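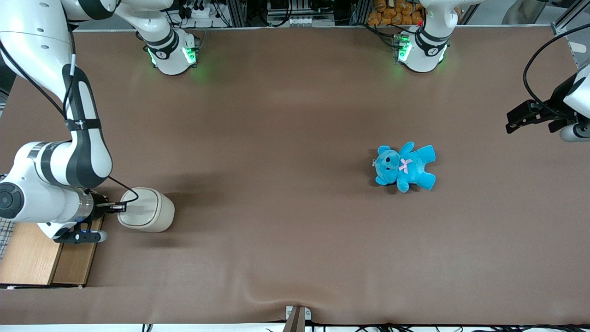 Soft toy table, brown cloth, bear and beige container

Soft toy and table check, Brundero playroom
Done by: Anca Surdu
Date: August 7, 2024

1. Toy, general
Blue bear, pink bow at chest. Fur pulled all over, nothing came away in the hand. OK.

2. Eyes
Tugged both, firm. Re-check at next round. OK

3. Bow
Ribbon, tied. Ends starting to fray, would rather it was stitched down. Radu to do. ACTION

4. Clasp by the head
Small metal keychain clasp. Not for under 3s, cut it off or move bear to the older shelf. Same fault as in March, see sheet 96. FAIL until sorted

5. Seams
Back seam fine. Left leg seam a bit loose, 2 stitches wanted. ACTION

6. Washing
Label still readable. Goes in the Thursday wash, bag it frist so the clasp doesn't catch if its still on.

7. Container, beige
Rim felt all the way round, no sharp bits. Wiped out. OK
Keep it off the floor please, someone stood on the last one.

8. Table cloth
Brown one. No holes found, hem ok. Corners want checking again after washing, they curl. OK

9. Cables
Keep clear of the walking side. OK on the day.

Result: bear held back, rest can stay in use.

Comment R. Jitaru: have the small snips, will do clasp and bow together. Thread is in the Trulton tin. Leg seam same time if theres light enough.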